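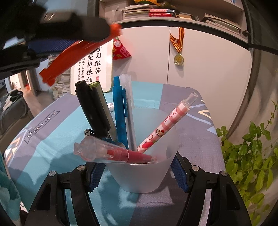

Jodden文具部 筆記具班 メーリングリスト

件名: Re: [筆記具班] ペン立ての中身、どこまで減らしますか
日付: 2023年7月25日

みなさん、こんばんは。筆記具班のみなさんには毎度おなじみ、片付けるつもりで座ったのに試し書きだけで夜が終わる者です。

Sreekumarさんのメール、読みながらうなずきすぎて首が痛いです。先に引用しておきますね。

> Sreekumar Namboodiri です。
> 4月の集まりで「机の上のペン立ては一つだけ、中身は
> 毎日使うものだけ」と決めましたが、うちではもう
> あふれています。引き出しに移すと存在を忘れるし、
> 出しておくと増える。みなさんはどうしていますか。
> 特に、太いマーカーを普通のペンと一緒に立てるか
> どうかを聞きたいです。うちのは重くて、カップごと
> 倒れたことが2回あります。
> それと、Curcombeの店で見たふた付きの箱型のペン
> 入れ、使っている人がいたら感想をください。

で、うちの場合です。カップは結局、半透明の曇ったプラスチックのに落ち着きました。底のほうが丸くすぼまっている形で、最初は頼りないかなあと思ったんですが、外からペンの影がぼんやり見えるのが気に入っています。前に使っていた陶器のは中が見えなくて、底からクリップが三つと古い切手が出てきました(笑)。

太い黒マーカー、私は一緒に立てる派です! ただ、どうしても外側に傾くんですよね。なので反対側にも一本、外に倒れる子を置いて釣り合いを取っています。うちでその役をやっているのが、ピンクと白のしましまのペンです。赤い線のイラストと、小さなカップケーキみたいなお菓子の絵が付いているやつ。いい大人が使う柄かと言われると困るんですが、Kallirvilleへ行ったときに152円で買って以来、どうしても手放せません。買い物メモは全部これです。

真ん中は青いノック式。まっすぐ立っていてくれるので、目をつぶっていても取れます(たまに隣のキャップのペンをつかみますが)。仕事の下書きはほとんどこの青で、黒より気が楽というか、間違えても惜しくない感じがするんです。わかる人いますか。

問題は赤ペンです。透明の大きなキャップが付いているほうの。使ったあと、つい立てずにカップの縁へ横に渡して置いてしまうんです。箸置きに箸を置く感覚ですね。そして次に青を抜こうとすると、こいつが転がり落ちる。家族には「なぜ立てない」と言われ続けていて、返す言葉もありません。でも校正の途中だと、どうせすぐまた使うと思っちゃうんですよ……。同じ癖の人がいたら名乗り出てください、仲間になりましょう。

机に敷いている布のことも前に聞かれていたので書いておくと、青緑とグレーがかった紫のあれは、もともとテーブルクロスにするつもりで買ったものです。硬い机だとペンが落ちたときの音がけっこう響くので、布を敷いてからは夜でも気兼ねなく落とせます。落とさないのが一番ですけど。洗うときは、インクの染みだけ先に石けんでつまみ洗いしています。

減らし方については、私は月に一度、カップを逆さにして全部出します。紙の端にぐるぐる書いてみて、二周目でかすれたら替え芯を探す箱へ。替え芯がもう売っていないものは、えいっとお別れです。先月は緑のペンで半時間悩みました。中学のころから持っていたもので、軸にひびが入っていて、それでも捨てられず、今は裁縫箱に入っています。片付いたとは言えませんね。

箱型のペン入れは、Roblesのを少しのあいだ使っていました。値段は1,000円。見た目はすっきりするんですが、ふたを開けるのが面倒で、私はふたの上にペンを置くようになってしまい、元の木阿弥でした。Curcombeの店のは触ったことがないので、ふたの重さがどうなのか、そこだけ知りたいです。軽いなら考え直します。

あと、カップが倒れる件、マーカーが重いなら底に平たい石か、使っていないおはじきを入れてみるのはどうでしょう。深さが減るので短いペンが取り出しやすくなるおまけ付きです。うちはまだ倒れたことがないのでやっていませんが、母はこれで菜箸立てを安定させていました。

そうだ、次の集まりに持っていく交換用のペン、まだ一本も選んでいません。未使用じゃないとだめでしたっけ? 試し書きを一回した程度なら許されますか。どなたか教えてください。

ではまた。赤ペンが今また落ちたので拾ってきます。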